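I'd been meaning to get over to Camport for months, and when I finally did (in January, in sleet, thank you very much) I stayed way longer than planned. Camport makes packing inserts and display pieces, and last year they brought in arms from a supplier called Timus to do the sorting. I wanted to talk to somebody who works next to one all day, so they sat me down with a woman who has been there 18 years. She asked me to leave her name out, fine by me.

"I was mad for the first 2 weeks," she said. "I came in and my stool was gone. Not my job, my stool! They'd moved everything for the arm."

She used to sort by hand, shift after shift, and her wrists were bad enough that she'd wear braces to bed. Now she sets up the runs, teaches the arm new pickups and steps in when it gets confused.

"Soft stuff is hard for it," she told me. "A cube, okay, it'll figure out a cube. You give it a piece with a slant and it has to think about where to grab. I don't think about that. My hands just know."

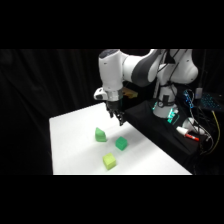

I asked if she felt she was training her replacement, which I'd been nervous about bringing up. She laughed at me.

"Everybody's brother-in-law asks that. Look, there were 10 of us on sorting and there's still 10 of us in the building. But four moved over to shipping, and two of those hate it. So put that in too."

So I'm putting it in. The pay went up a little for the people who took the setup class, and not at all for the ones who didn't, and that's still a sore spot at lunch. She thinks the class should've been on the clock from day one. It is now, after a lot of grumbling.

What does she miss? The talking, mostly. "We used to sit across from each other and gab all morning. Now I'm looking at a screen and she's way over there looking at hers."

And would she go back? She took a while on that one, long enough that I started fiddling with my pen.

"For the company, yes. For my wrists, no way. Ask me again when they bring in the second one."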